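Looking After a Small Tiled Fountain

06/12/2019

2869 views - 11 comments - 3 shares

Mosaic basins fail at the grout long before they fail at the tile. Most repairs can be done with a margin trowel, a stiff nylon brush and a bucket.

Drain the basin fully and leave it for three days. Brush off the lime scale with white vinegar diluted one to one, keeping it off marble and limestone pieces, which it will etch. Rinse twice.

Tap each tile with the handle of the trowel. A hollow sound means the bed has let go. Lift the tile, scrape the back, and reset it in white thinset rated for submerged use. Ordinary wall adhesive softens under standing water. 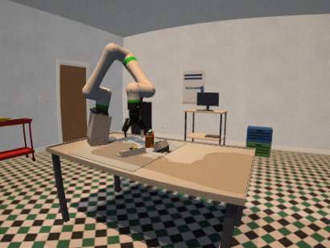
Mahnaz Alipour

Rake out loose grout to two thirds of the tile depth. Epoxy grout lasts longer in a basin than cement grout, but it sets fast - mix only what you can place in 15 minutes. Wipe haze off with a damp sponge before it cures.

The bowl at the Tullden courtyard, laid by Belmiro Falcão, has nearly 3256 pieces and was regrouted this way in sections, working from the drain outward. Glória Salgado keeps a paper template of every section with the tile colors marked in pencil. For a home basin, a set of photos taken before you start will do.

Refill slowly over a day and check the water line the next morning. A drop of more than a quarter inch, with the pump off, points to a leak at the drain collar.

In cold areas, empty the basin before January, pull the pump and store it indoors in a pail of water so the seals stay supple. Cover the bowl with a pitched board, leaving a gap for air on two sides.

Share 3 - Comments 11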